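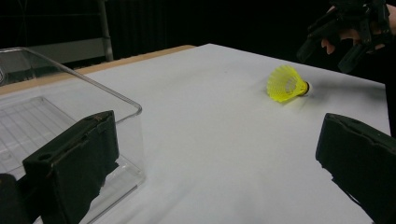
Gisuten is looking for a part-time equipment assistant for its badminton program in Lund. The job is mostly sorting, checking and packing the gear that goes out to our evening groups and comes back again. Most of what you handle will be plastic shuttlecocks, such as the yellow one with the dark base lying on the white table, and the clear plastic boxes we keep them in. You will also look after rackets, nets, posts and the spare parts that go with them.

The position is 20 hours a week. It starts in October and runs through the end of June, with the chance to continue after the summer break. There are 2 openings, one for early afternoons and one for evenings. Please say in your application which one you want, or if you can do either.

What the work involves

Shuttlecocks come back from the courts mixed together in bags. You take them out, look at the skirt and the base of each one, and decide where it goes. We use three grades. Grade 1 is for matches and has no broken ribs and a firm base. Grade 2 is for regular practice and may have light wear. Grade 3 is for beginners and for the school groups, where flight matters less. Anything with a loose base or a split running down the skirt is taken out of use.

Once graded, the shuttlecocks are packed in boxes and labeled by group. We have almost 1000 in use during the season, so there is a steady amount of sorting every day and more of it after a tournament. Boxes should not be overfilled, as the skirts get bent and stay that way. Lay them in loosely and close the lid without pressing.

Other regular tasks:

Checking rackets for broken strings and worn grips, and replacing grips as needed
Wiping down the sorting tables and washing the boxes
Folding nets and hanging them on the right hooks
Filling in the stock sheet at the end of each shift
Setting out gear for the next group before you leave

The evening assistant also locks the storeroom and hands over the keys at the front desk. The afternoon assistant receives deliveries, most of which come from our supplier, Plindix, and checks them against the packing slip.

Who we are looking for

You do not need to play badminton, though several people on the staff do. You need good eyesight for small damage (glasses are fine), steady hands and some patience. Sorting is repetitive work. People who like putting things in order tend to stay with us, and people who need a lot of variety usually do not.

You should be able to stand for most of a shift and lift a packed gear bag. The posts are heavy but they are on wheels. You should read and write enough English to fill in the stock sheet and leave a clear note for the next person. Swedish is helpful at the front desk but not required in the storeroom.

Applicants must be at least 18 years old. Experience in a warehouse, a shop or a sports hall is a plus.

What we offer

Pay is by the hour and follows our standard scale for hall staff. Evening hours carry a supplement. You will have paid training during your first week, working next to someone who knows the grading. After that you will mostly work on your own, with the hall manager nearby if you have a question.

Staff may book a court free of charge when one is open, and may borrow rackets. Work shoes and an apron are provided. There is a small kitchen with a refrigerator and a microwave — bring your own lunch or dinner.

How to apply

Send a short letter and a list of your past jobs to Þórey Laxdal, hall manager, at the Gisuten office. One page is enough for the letter. Tell us when you can start and which days you cannot work. You may also leave your application in an envelope at the front desk.

Applications close September 5, 2018. We will invite a few people in for a visit, which takes about an hour. You will see the storeroom, sort a box of used shuttlecocks and talk with Þórey. Please wear comfortable clothes. We reply to everyone who applies, including those we do not invite.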